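The Year I Finally Sorted the Button Tins

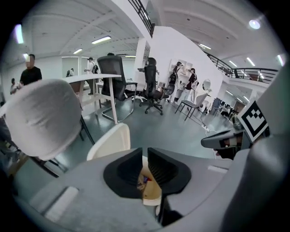
Small and beige, with tiny bits of blue and red.

My grandmother kept her buttons in cookie tins, and when she moved to the apartment in Draston the tins came to me. I was living in two rooms at the time and had nowhere to put them, so they went under the bed, and then under a different bed, and then into the closet of this house, where they stayed for longer than I'd like to admit. Every so often I'd shift one to get at the vacuum cleaner and hear that lovely rattle, and think, well, one of these days.

One of these days came in January. It had been raining since breakfast, I had a cold, and the only thing on television was a program about bathrooms. So I spread an old sheet over the kitchen table, tipped out the first tin and put the kettle on.

If you've never tipped out a tin of somebody else's buttons, I can recommend it as a way of losing an afternoon (or in my case most of a month!). I had meant to be sensible and sort by size. Then I started sorting by color, and then I found four shiny green ones that I knew at once were from the coat she wore to my school concerts, and after that there wasn't any system at all for a good while. I just sat there with my tea going cold, turning them over and remembering sleeves.

She never threw out a garment without cutting the buttons off first. Shirts, pajamas, my grandfather's work overalls, a pillowcase once. She'd sit by the window with her little scissors and the radio going, and the buttons would drop into her lap, and the cloth would go off to be dusters. I was allowed to thread the matching ones together on a bit of cotton, and I was very proud of my knots. Some of those knots are still holding, which pleased me more than it probably should.

My friend Dymphna Sheehan came over on the Friday to bring me soup and stayed until after ten. She does a lot of mending and knows far more than I do about what things are made of. She taught me to tap a button gently against my teeth to tell glass from plastic – glass feels cold and makes a proper click – and we must have looked like a pair of squirrels. She also talked me out of washing the shell ones in hot water, so thank you, Dymphna, and sorry again about your spoon.

For anybody facing a job like this, I'd say start with the sets. Pull out anything still threaded together, or anything you've seen three or more of, and put those in little envelopes. Then do the metal ones, and keep them well away from everything else, as one rusty buckle had made a real mess at the bottom of the second tin. Leave the plain white shirt buttons for last. I had 500 of them, and yes, I did count, with a cold and a blanket over my knees. They're in a jam jar now by the sewing machine and I've already used six.

The odd ones were the hardest. I kept picking them up and putting them down again. A few have gone onto a cushion for my niece, in a sort of spiral, and I sewed a row down the front of a gray cardigan where not a single one matches its neighbor. I wore it to the library and the lady at the desk asked where I'd bought it!

I phoned my grandmother to tell her about the green ones. She said they were never from the concert coat, they were from a dress of her sister's, and the coat had brown toggles. We went back and forth for quite some time. I'm still fairly sure I'm right, but I've written "Aunt's dress?" on the envelope to keep the peace.

There's one more tin, a tall one with a dented lid that I haven't managed to get off yet. It rattles differently from the others, so I suspect hooks and eyes. I'm going to try a warm cloth around the rim tomorrow, and if that doesn't work I'll ask next door to have a go.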